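Chapter 6

Garment Care and the Behaviour of Knitted Cotton

6.1 Introduction

Most household clothing belongs to one of two families, woven or knitted. Chapter 5 dealt with woven cloth, in which two sets of yarns cross at right angles. The present chapter deals with weft-knitted cotton, the cloth used for T-shirts, vests, underwear and light nightwear. It covers the structure of the cloth, its response to water and heat, the ways in which it changes size, and the methods by which it is dried, smoothed, folded and stored.

The student should already be able to tell warp from weft, to read a fibre content label and to calculate a percentage change in length. The terms wale, course, relaxation and felting are defined as they arise. Felting is mentioned only for comparison, as cotton does not felt.

6.2 Structure of single jersey

Single jersey is the simplest weft-knitted cloth. One yarn runs across the width of the fabric and is formed into loops, each drawn through the loop below it. A horizontal line of loops is called a course. A vertical line of loops is called a wale. The face of the cloth shows small V shapes running up each wale, and the back shows rows of half-circles.

Three properties follow from this arrangement and affect everything in the chapter.

Stretch. A loop can change shape without the yarn itself becoming longer. Pulled across the width, the loop opens out and becomes shorter. Pulled along the length, it narrows. Jersey therefore stretches more than a plain woven cloth of the same yarn, and it stretches more across the width than along the length.

Curl. The yarn in each loop is bent and tends to straighten. The forces on the face and the back are not equal, and a cut edge of single jersey rolls as a result. The top and bottom edges roll towards the face, the side edges towards the back. Hems and neck ribs hold the edges of a finished garment flat.

Laddering. A broken loop releases the loop below it, and the fault can travel along the wale. Small holes in jersey should be repaired before washing.

6.3 Size change in washing

Cotton fibre swells in water. The fibre becomes thicker by a large amount and longer by very little. As the yarn thickens, each loop must bend further to pass around its neighbours, and the cloth draws in.

This accounts for only part of the change seen in use. The larger part comes from relaxation. During knitting, dyeing and finishing the cloth is held under tension, usually along its length, and it is dried in that state. The loops are left taller and narrower than their natural shape. When the garment is later wetted and moved about without tension, the loops return towards that shape. The garment becomes shorter and may become slightly wider.

Relaxation is greatest in the first wash and becomes smaller with each one that follows. Tumble drying adds to it, as movement helps the loops overcome the friction that holds them in place.

Size change is expressed as a percentage of the original measurement:

change (%) = (final length – original length) ÷ original length × 100

A negative result shows shrinkage. Length and width are always measured and reported separately, as a single figure for area would hide a case in which one has grown and the other has shrunk.

6.4 The Urside wash trial

The results used in this chapter and in the exercises come from the Urside wash trial, in which 1,214 cotton jersey garments were washed and measured under controlled conditions. All were plain, short-sleeved and undyed. Each garment was conditioned at 21 °C before measurement, washed, dried by one of the set methods, conditioned again and remeasured. The cycle was carried out 5 times.

Body length was taken from the highest point of the shoulder, beside the neck rib, straight down to the hem. Chest width was taken from side to side, level with the base of the armholes. Both were read with the garment at rest and no hand pressure on the cloth. The full tables are given in Appendix C, where the two yarn types are listed under their trade names, Imirora and Plerel.

Two limits of the trial should be kept in mind. Printed garments were left out, and a large print can hold the loops beneath it and change the way the cloth moves. No garment contained elastane, so the results should not be applied to stretch jersey.

6.5 Spirality

A finished T-shirt may twist in the wash so that the side seams move round towards the front and back. This is called spirality. It is caused by twist in the yarn. A single yarn that has been twisted in one direction tries to untwist when wetted, and in doing so it turns every loop slightly in the same direction. The wales then lean away from the vertical.

The lean is measured as an angle between the wale line and a line at right angles to the course. Spirality can be reduced by using a yarn of lower twist, or a two-ply yarn in which the twist of the second stage balances that of the first. Pulling the seams straight while the garment is damp gives a temporary improvement – the lean returns at the next wash.

6.6 Drying and laying out

Wet jersey is heavy and its loops move easily. A garment hung by the shoulders lengthens under its own weight and may keep the marks of the hanger or peg. Where length matters, the garment should be dried flat on a surface that lets air pass.

Before folding or measuring, the garment is spread out with the sleeves turned outwards and the hem level. Creases are eased towards the edges with light strokes. The cloth should be moved and then let go, never held under tension, so that the loops can settle. A firm surface is preferred for measurement. A bed or other padded surface is adequate for folding, but the cloth tends to sink with the padding and readings taken there are less reliable.

Section 6.7 sets out the standard folds. The Shaikh fold, used where shelves are shallow, is treated separately in section 6.8.
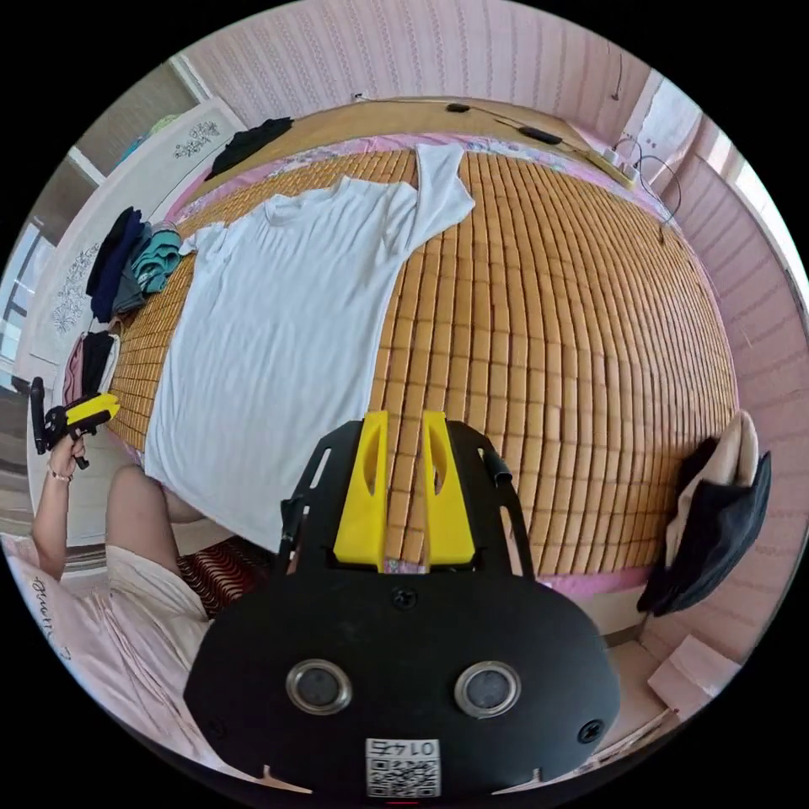 Figure 6.1 White T-shirt spread flat on a woven mat over a bed.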